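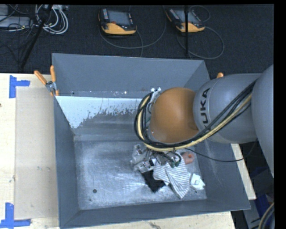
Handout 7, page 168

Sorting Mixed Things: Soft, Flat, Round and Awkward
Household Materials, Session 7
10/19/22

Welcome back! Last week we stayed with boxes, and boxes are easy. They have corners, they stack, they stay where you put them. Today we get to the good stuff: the mixed bin, where a bit of cloth lies across something flat and hard and you have to decide what comes out first.

Keep the grey bin in mind as you read. It holds a striped cloth, a flat black item, a small crumpled white object and something salmon-orange with a rounded end. That is a lovely little set to think with, and we'll keep coming back to it.

1. Cloth first, usually

Look at how the white cloth lies, bunched up at the top and narrowing to a point at the front. The thin grey stripes are a gift to us. Wherever they change direction there's a fold, so you can read the shape of the cloth before you lay a finger on it. Plain cloth hides all this and you have to go by shadows.

The cloth also lies partly over the black item. In the Sugiyama sheet (reader, p. 324) this is called a cover pair: one soft thing over one stiff thing. Lift the soft one straight up from its highest bunch. Dragging it sideways takes the stiff one along for the ride, as several of you found out in June with the tea towels and the spoons!

2. Flat things

Flat items are harder than they look. With the face down against the bin floor there is hardly an edge to get hold of. Try these in the practical:
- press one corner and see if the opposite one rises
- slide the item to the bin wall and tip it up
- go for an angular corner before a long side

3. Crumpled things

I love these. Something small and creased, like the white object to the right of the cloth, has little flat faces all over it and can be held from nearly any side. What you can't tell by looking is how much it will give. Squeeze gently, then write down what you felt. "Squashy" is a perfectly good note.

4. Rounded things

A rounded end wants to roll or slip, so pinch across the widest part. Marks help too. The salmon-orange object has a small darker spot on it, and a spot like that gives your eye something to follow if the thing turns over while you're moving it.

Words for this week
Bunch: cloth gathered so that it stands up from the surface
Cover pair: see section 1
Facet: a small flat face between creases
Nesting: one thing sitting inside another (next session)

Practical
Work in pairs, one Bero tray to each pair. Tip in your mixed set, draw what overlaps what, and agree an order before anyone touches anything. Then swap trays and see if the other pair would choose the same order. They often don't, and the arguments are the best part of the afternoon.

The Andetti bins are for the large sets only. Flakex liners go back in the cupboard by the sink, folded.

For next time
Read the Sugiyama sheet to the end and bring one soft thing and one stiff thing from your kitchen drawer. Odd shapes very welcome.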